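3.2 The toilet room, and what people do with a long handle

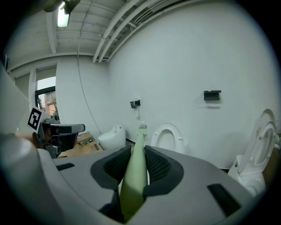
I'll admit I didn't expect to spend most of August thinking about toilets. But when Yulan Qiu and I started sorting our notes on bathroom cleaning, the same complaint kept coming up in the interviews: people don't mind the scrubbing so much, they mind the bending. So we stopped asking which cleaner folks liked and started asking how far away from the bowl they wanted to stand (pretty far, as you'd guess!).

For the room we wanted more than one toilet, and we wanted them to differ. Figure 3 shows part of the row, set up along a white wall. One is a compact round model with an egg-shaped body, and the one at the far right is larger, with its lid raised. The pale green rod in the same figure has a small white ribbed piece at its tip, and it's long enough to make the point I'm after here, so keep it in mind for the next few paragraphs.

Each session went the same way. Trevor Gagnon read out the task, the participant picked a starting spot, and we let them get on with it for 200 seconds. We gave no advice on grip or on which toilet to do first. Sheldon Landry logged where they stood and how often they changed sides, and I wrote down whatever they muttered — there was a lot of muttering.

Two things surprised me. The first was how much the lid matters. With a short handle, people leaned a forearm or a shoulder against the raised lid and didn't seem to notice it. With a long one they kept clear of the lid altogether, but then they lost the view under the rim and had to step sideways to get it back. The second was the gap between neighboring toilets. A handle of 600 mm could be swung through it with a bit of care, while a longer one tended to catch on the next seat over. Edeltraud Lanz, who cleaned hotel bathrooms for years before joining us, told me she'd have picked 500 mm and been done with it.

We also tried the tasks in the order the participants would use at home, and that turned out messier than I'd hoped. Some did the outside of the bowl first, some never touched it, and one person spent nearly the whole session on the hinge. I've kept all of those in the counts, and Section 4 goes through them by handle length.

Figure 3. Part of the row of toilets used in the handle study, with a long pale green rod pointing toward the wall.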